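December, past eleven at night

Hollis Blackwood came for supper and stayed to sell me on sleep. Not in so many words. He has one of those rings now, and an account with a company called Siltemora that sends him a score every morning. Today he got 92 and he told me so before he had his coat off. I asked what the 92 was out of and he said a hundred, he assumed. He assumed! He pays them every month.

I should say I slept badly all through the fall, so I am exactly the kind of person these people want. Awake at three, awake at four, then dead to the world when the alarm goes. Jacqueline says it is my age and Hervé says it is the cheese. Neither of them has any evidence, but at least their opinions are free.

Hollis's theory is that you can't fix what you don't measure. I said I measured my weight every day for a year and it went up. He laughed but he didn't answer it. Then he showed me his chart on the phone, with the purple part for deep sleep and the lighter part for whatever the lighter part is, and I asked how a ring knows he is dreaming. Heart rate, he said, and movement. So if I lie very still and think calm thoughts, am I asleep? He said the software would know. I notice that when people get to the end of what they understand, the software always knows.

The part I wanted to write down is this. He told me that last week he woke up feeling wonderful, looked at his score, saw it was low, and felt tired until lunch. He told it as a point in favor of the ring. It had caught something he would have missed. I put down my fork. A man feels well, a gadget tells him he doesn't, and he thanks it.

He left me a printout, a study the company hands around. I read it after he went, with my glasses on and a pencil. It had 106 people in it to begin with. It doesn't say how many were left when it finished, which I would have thought was the first thing you'd want to know. They "reported feeling more in control of their rest." I would like to know what they reported about their rest. There is a graph with no numbers up the side. On the back is the price of the full package, $638, with the words "less than you spend on coffee." I make my coffee at home in a dented pot, so no.

In fairness to Hollis, he does look better than he did last winter. But he also quit the night shift at Flumdale in June and stopped drinking after supper, and he did both of those before he bought the ring. When I pointed this out he said the ring keeps him honest. Maybe. I could do that for less. 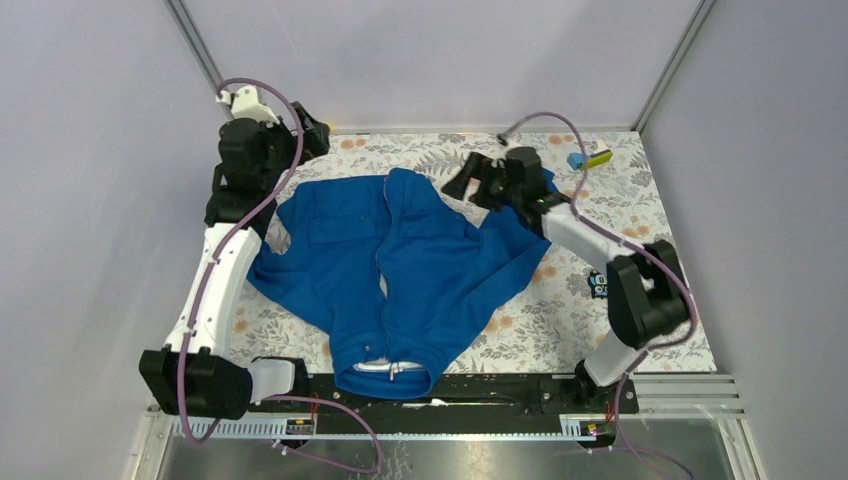

Clémence called while I was washing up and took his side, of course. She has been drinking a tea from Caron that is supposed to do something to the nerves, and she says she sleeps like a baby. I raised two babies and I remember how they slept. I asked if she'd ever tried going a week without the tea to see if there was any difference, and she said why would she do that when it was working. I let it go. It was late and she had been kind about the business with the roof.

What does seem to help me, and I don't trust this either, is getting up. When I lie there I get angry. When I go sit in the kitchen and read the dullest thing in the house, I'm usually back in bed before the hour is out. Four nights out of the last six, if I remember right. I may well be remembering the good nights and forgetting the others, same as Hollis.

I told him I'd think about the free trial, mostly so he would go home. I am not going to do it. The study goes in the kitchen drawer, where it can be the dull thing for tonight if I need it.

Call Odette about the train. Buy matches. The radiator in the back bedroom is knocking again.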